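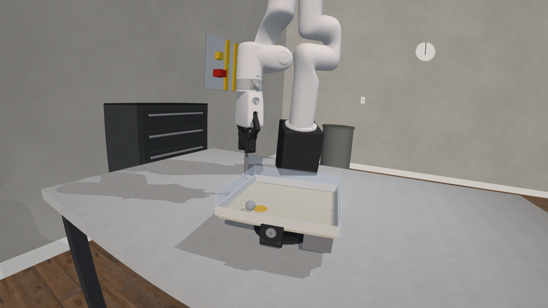 Avaliação: Plirkholm, software de simulação para células robotizadas (Votance)
7 de agosto de 2021

Trabalho no planejamento de uma oficina de montagem, a Flumeck, e português não é a minha língua materna, por isso peço paciência com algumas frases. Usamos o Plirkholm há 54 dias, com licença para 2 postos. Pagamos 1.746 euros.

A instalação foi simples. O manual é completo, mas o capítulo sobre garras está mal organizado e tive de o ler três vezes.

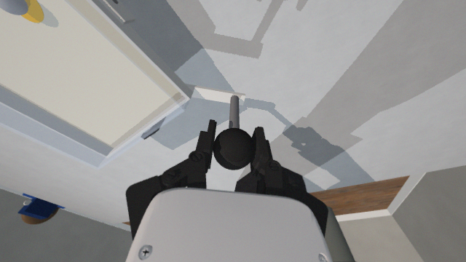
O que mudou mais foi o trabalho dos operadores. Antes, eles recebiam a célula já pronta e só podiam reclamar. Agora sentam-se comigo diante do ecrã e discutimos cada movimento antes de comprar qualquer peça. Na vista junto ao punho vê-se bem como os dois dedos fecham sobre a esfera escura, com a haste cinzenta por cima, e foi numa vista destas que uma colega da montagem me perguntou quanta força a garra faz. Eu não tinha pensado nisso.

Nem todos estão contentes. Dois colegas do turno da noite temem perder as tarefas que conhecem bem, e o programa não responde a essa preocupação. A chefia prometeu 21 horas de formação por pessoa; em julho começou o primeiro grupo.
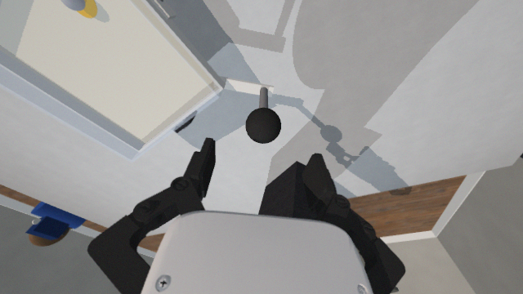
Garra aberta, com o puxador escuro acima dos dedos.

Pontos fracos: as sombras são muito duras e confundem a leitura das distâncias. Também não consegui importar os nossos desenhos do Michalski, o programa antigo, sem corrigir as escalas à mão. O apoio técnico respondeu com educação, mas devagar.

Dou quatro estrelas em cinco.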